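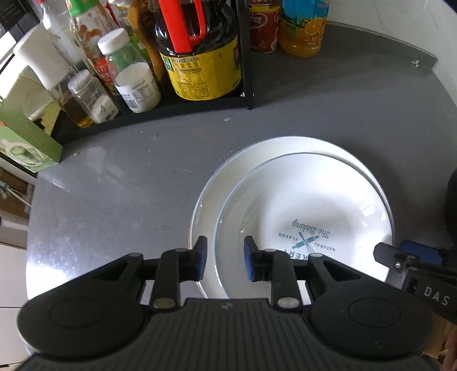 The Baking Dishes Finally Get a Home

August 4, 2021

If you have been reading along for a while you know that our kitchen has exactly one good stretch of counter, and that everything we own tries to live on it. The gray counter by the condiment rack is where the mail lands, where the bread cools, and where I put things down "for a minute" and find them again in November. So this week I decided to start small, with the round white dishes, the ones with the thin blue-gray rims and the words "The Baking" printed in that pretty script across the smaller one.

I do love that printing. There's a little rolling pin and whisk crossed over each other, with "FLAVOR" and "NATURAL" on either side, and it makes me want to bake something plain, like a custard or an apple crumble, even when it is far too hot out to turn on the oven. The larger one has a bit of red on the outside too, which I think is cheerful. My friend Merike says they look like something out of a bakery window, and I have decided to take that as a compliment.

The trouble is that I never stacked them properly. They were spread over two cupboards, one under the colander and one behind the big soup pot, and each time I wanted one I had to unload half a shelf and then put it all back again (or, let's be truthful, leave it all on the counter until supper). Now the small one sits inside the large one, and they go in and out together. It sounds like such a little thing! But I measured the shelf above the stove and it is only 30 inches wide, and once the mixing bowls are up there you really do notice what one less pile does for you.

I kept the condiments where they were. I went back and forth on it, and even moved the whole black rack over by the window for an afternoon, but I cook with my back half turned to that corner and my hand goes there without asking me first. After reaching for the vinegar and getting a fistful of curtain, I moved it back.

A few of you asked what I line my shelves with. It's just a roll of ribbed liner that Triin passed on to me when she moved, and I cut it with the kitchen scissors, not very straight. Wash the shelf first and let it dry all the way, even if you're impatient like me. I've had a corner curl up on me before and it catches every plate you slide over it.

Next I want to get to the drawer with the lids. I have been putting that one off for nearly 4 years, and I would be so glad to hear how you manage yours, especially if you have a lot of odd sizes and only the one deep drawer. Normunds stands his on edge in an old dish rack, which sounds clever, but I don't think mine is tall enough. I'll measure it tonight after the dishes are done and let you know.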